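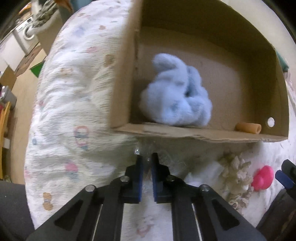
Soft Things, Odd Things and Cardboard: The Ocampo Street Sort-Out

Well, hello from the comforter! If you read my last page you already know that I've been going through the small stuff before the move across town, and if you didn't, that's pretty much the whole story. We're leaving the apartment on Ocampo Street for a place out in Drorton with an actual spare room (I keep walking around it in my head, arranging shelves that don't exist yet), and I promised myself that the drawers and baskets would get sorted at this end, before the truck. Furniture I can deal with in an afternoon. It's the little things that get me, the erasers and ornaments and plush animals and the caps of pens that left years ago.

So I've put together a gallery. It started as a way to show my sister what was up for grabs and then I got carried away, as I do. Captions are short, or they were meant to be. I've grouped everything by where it ended up more than by where it came from, and the order is a bit loose, so please wander.

ON THE BED

The blue bunny in its box
Lay a cardboard box on its side and you have a little shelf, that's my entire method. The fluffy light blue one got first pick of the accommodations. I say bunny, it has a sort of ear up top and the rest is mostly fuzz – my sister votes cloud.

Orange foam
The small orange cylinder near the front of the box. I could not tell you what set it belongs to, and I have been through every set we own. It stays until its family is found.

Coral and duck
White coral-shaped ornament, bright pink rubber duck, same bedding, very different personalities. The coral is going to the new bathroom windowsill. The duck I go back and forth on, but look at that pink!

The comforter itself
White, quilted, little pastel prints all over it, with a teddy bear here and there if you look closely. It turned out to be a great sorting surface, much kinder than the floor, and when I'm done for the day I can gather up the corners and move the whole operation. It's coming with us, obviously.

Wooden beads, strung and unstrung
I meant to restring all of these back in October and got as far as the green ones. Into a jam jar with them. The string is in the jar too, so I have no excuse next time.

Finger puppets
A crocodile, a baker, something with whiskers. They nest inside each other like paper cups, which I only found out this week and now can't stop doing.

THE KEEP PILE

Tin of buttons
Every family has one and ours is a cookie tin with a dent in the lid. I poured the whole thing out, admired it, and poured it back. Not one button was removed and I regret nothing.

The knitted elephant
One ear is a slightly different gray from the other, which happened when the yarn ran out halfway. It sat on top of the bookcase for so long that it had a dust hat. Hand wash, cool water, flat on a towel, and it came up beautifully.

Snow globe
The snow has gone a little yellow and there's an air bubble the size of a grape. I wrapped it in two dish towels and wrote GLOBE on the box in letters you could read from the street.

Marbles
In a sock. Please somebody tell me a better way to move marbles, I would love to hear it.

Postcards
I kept the ones with writing on the back and let the blank ones go, and then I went back for a blank one with a lighthouse on it. You know how it is.

Puzzle of the harbor
It's 700 pieces and I counted them, yes, all of them, at the kitchen table over two evenings with the radio on. There are 700! I was so sure one would be missing that I counted the last heap again. The lid is now taped at all four corners and I'll be very stern with anybody who opens it before we're in.

Wind-up frog
Still hops. Hops badly and to the left, but hops.

THE GIVE PILE

Plush, assorted
These got a run through the wash in a pillowcase with the end tied, on gentle, and then air dried on the rack. I've had better luck with that than with anything fancier. A good brush afterward puts the fluff back – an old hairbrush is fine, the wide kind with soft bristles.

Board books
Corners chewed, pages all there. The Droden thrift shop takes these in any state as long as they close properly, and they have a nice low shelf for them by the door.

Plastic tea set
Missing the sugar bowl lid, otherwise complete. I set it out properly for the photo, saucers and everything, it seemed like a nice send-off.

Bath toys
Anything with a hole in the bottom got a squeeze over the sink first. If what comes out is gray, it goes in the trash and not in the give pile, and I won't be taking questions on that one. The ones without holes got a soak in warm soapy water and a day on a towel.

Building blocks, mixed
Two brands that don't click together, sharing a tub for years like awkward roommates. I separated them into two bags and felt extremely accomplished. It took most of a podcast.

Costume box
A cape, a crown, a pair of wings with a bent wire. The wings bent back just fine. The cape I may have tried on.

THE BOXES

A word on cardboard
I have strong feelings about boxes now. The medium ones win every time. Fill a big one with books and you'll never lift it, and the tiny ones wander off. I don't mind a torn flap, tape covers a lot, but a soft bottom is a no from me, and I give every base a push with my thumb before anything goes in.

The stack by the door
Six boxes so far, all labeled on two sides plus the top. I used to label only the top, and then of course the labeled side of every box was underneath another box. Live and learn.

Handholes
I like a box with a hole in the side for your fingers. Small things do escape through it, though, so I tape a square of scrap card over the inside and the fingers still fit. A marble taught me this one.

Box as shelf, again
For anything fragile or just cute I've been laying the box on its side while I sort, open end toward me. You can see what's in it, nothing gets buried, and when you're happy you tip the whole thing upright and pad the gaps. It also makes the toys look like they're waiting for a show to start, and I enjoy that more than I should.

Clear bags
I save these whenever something comes in one. Crumpled is fine, they shake out. Good for pieces that belong together, and you can see the contents through the side, so less writing.

The labeling situation
I tried the Padix stickers that a neighbor swears by and they are lovely to write on, but they peel right off dusty cardboard. Wipe the box first and they hold. I've gone back to a fat marker for the big words and kept the stickers for the bags.

AROUND THE APARTMENT

Laundry corner
Everything washable has been passing through here in a steady parade, and I've gotten used to having the washer going while I sort. I can hear it change gear from the bedroom. The patterned cloth on top lives there full time and is one of those things I forgot was pretty until I saw it in a photo.

The empty bookcase
I had no idea it was that blue at the back. There's a pale rectangle where the atlas used to stand, and a pencil drawing of a cat at knee height that I'm going to leave for whoever comes next.

The drawer
You know the one. Batteries, takeout menus, a key for a bike lock that's long gone. I sorted it on a baking sheet, which keeps things from rolling, and it took one mug of coffee from start to finish. The menus went. The key stayed, in case the lock comes back, and my sister can laugh all she likes.

Windowsill
Down to a single plant now. It looks so tall!

The whole place
We measured it once at 899 square feet, and I could swear it has grown every time I open a closet. Some days I'm amazed at how much we tucked in here, and other days I find a bag of party hats behind the ironing board and just have to sit down for a minute.

A FEW NOTES FOR ANYONE DOING THE SAME

I've had a couple of messages asking how I decide, so, quickly. I pick a thing up, and if I start telling a story about it out loud, it's a keep. If I have to look it over to remember what it is, it goes in the give pile, unless it's a piece of something else (see the orange foam), and then it gets one week in the bowl on the kitchen counter. After a week the bowl gets emptied. So far the bowl has been emptied once and I did fish out a domino.

Do it in short goes, too. I stop when the light goes off the bed, usually a little after four, and I'm not allowed to start a new basket after that. Keep tissues handy for the dust. Put the scissors back in the same place every time, or tie them to something – I've lost mine under the comforter more often than I'd like to admit.

If you see something in the give pile that you'd like, leave me a comment before the next Droden run and I'll set it aside. The crown is spoken for. The plastic tea set is still up for grabs, and if anybody out there has a sugar bowl lid, yellow, with a little knob on it, write to me right away!

Next batch will be the kitchen, so expect a lot of lids.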